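The Trial Period

Print this page | E-mail this story | 2 shares

The Cikix people gave you 151 free hours with the arm before they charged you, and my uncle Crescencio Zepeda intended to use every one of them. He'd signed up from his kitchen in Skovalcombe at two in the morning, which is when he buys everything.

You didn't get an arm in the mail, mind you. You got a room on a screen – brick walls, reddish carpet, a round table with a nice white cloth – and the arm lived in there, and you told it what to do. If you liked how it worked, Fullier would sell you the real one and load in whatever you'd taught it.

"Four hundred a month," I said. "For what?"

"Watch," he said, and typed *marker*.

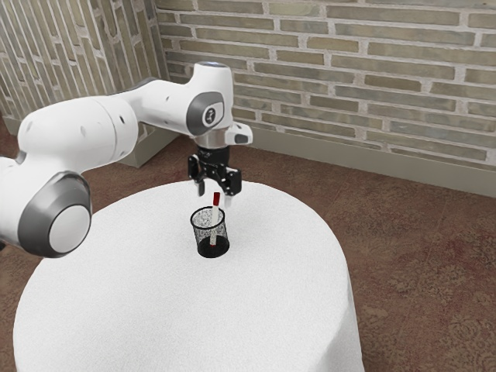 Beat Gruber

The gripper hung over the mesh cup with its fingers open, and the red cap stuck up underneath it like it was waiting to be called on. My uncle leaned in so close his glasses nearly touched the screen.

"It's thinking," he whispered.

"It's loading."

"Same thing, at my age!"

I asked what he wanted a robot to hand him a marker for. He looked at his right hand, the one that hadn't closed properly since spring, and then he looked back at the table. I shut up and pulled over a chair.

"Ask it again," I said.

2 comments

Bañuelos fan: Oh, the hand. My dad was the same with his coffee mug.

tessa_r: Want a part two! Does he buy it??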